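Hiveck Community Help
Boards > Small automation > Buying and budgets

Setting up one arm cell for a training room – what do I budget for besides the arm?

Posted by flonholm_lab, February 13, 2024

Need to hand in a number for next year's equipment request and I'm stuck on everything that isnt the arm. We are a two-room training center, mostly adults retraining from warehouse work. Plan is one small arm, one table, students learn to push and sort parts. Nothing heavy, nothing fast. The arm itself is decided (Ivanov, secondhand, price agreed) so please don't talk me into a different one.

What I have for the rest is 2,000 dollars. That has to cover table, tooling, parts to practice with, spares. My boss thinks that's generous. I think it's tight but I have no real numbers to argue with.

Sorting with colored blocks is the kind of lesson I want to run. Same sort of setup as this, more or less:
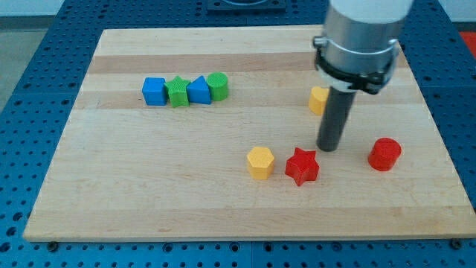

Colored blocks on a wooden board, perforated table, straight rod tool on the arm.

Specific things I can't figure out:

Table. Is a perforated metal one worth the money over a heavy workbench we already own? The bench is solid, but the top is plain wood and we'd be drilling into it.

Tool. Students start with pushing, no grasping for the first month. Do I buy a gripper now or wait for the second budget round in August?

Blocks. Buy or print? We have access to a printer but it's shared and slow.

Spares. What actually breaks?

Class size is 20, they rotate through in small groups. Thanks, have to send this in soon so even rough answers help.

Floda_Mike

Print the blocks. Done. Buy one set of wood ones for a backup if you must.

Also get a better table than you think. Cheap tables wobble.

Ehsan Bahrami

Did almost this exact purchase for an evening course, so going through your list in order. Writing fast, sorry.

Table – I'd pay for the perforated one, but only if the hole pattern matches your arm's base plate. Ask for a drawing before ordering. Ours did not match and we ended up buying an adapter plate, 237 dollars, not in the budget, not a fun email to write. If your bench really is heavy, bolt the arm to that for the first term and see. You lose the easy repositioning. With a grid you can move a fixture two holes over and write down where it was, next group puts it back in the same place. On a bench top you end up with pencil marks everywhere.

Loose board on top of the table – yes, put a line for it in the budget, it's cheap. A thick wooden cutting board is fine. Parts with small bases can catch on the holes, and a student who brings the tool down too far hits wood and not metal. Clamp it or fix stops along the edges, otherwise the whole thing creeps when somebody pushes hard. Ours wandered and everyone's saved positions were off, took half an evening to work out why.

Tool – wait. A plain rod is enough for pushing. We got one turned at a local shop plus a clamp collar and it did the whole first term. A gripper means fingers, cable, maybe air, maybe a license for the software, and all of it will sit in a drawer for a month. Put it in the August round as its own line. But check now that the wrist will take the gripper you want later, some of the older Ivanov wrists need a flange adapter.

Blocks – print them, I agree with Mike there. Few different shapes, few colors, same height. The height is what matters, students can keep one Z value and only think about X and Y. Rounded ones and cylinders roll or spin when you push off center, so start people on cubes and save the stars and so on for later. Print more than you need. I made 30 and was down to almost nothing useful by the end, they get dropped, people pocket them.

Spares – for us it was collar screws, the rod itself (bent, then bent again) and the pendant cable. Pendant cable is the expensive one. Call the seller today and get a price, secondhand arms come with tired cables.

Thing you didn't list: guarding and an e-stop the students can reach. Slow arm or not, your safety person will ask, and it comes out of the same pot unless you get it moved to building costs. Try for that. We got ours moved.

With your own bench I think the 2,000 works. With a new table plus guarding, no way.

flonholm_lab

Super helpful, both. Did not have guarding in there at all. Going with the bench for now and moving the table and gripper to August. Asked about the base plate drawing and the seller is "looking for it".

Ehsan – what diameter was your rod? And did you put anything on the end?

Ehsan Bahrami

Whatever fit the collar, measure yours first. Get the end rounded off, sharp corner chews up the blocks. And order two while the shop has it set up, second one costs almost nothing extra.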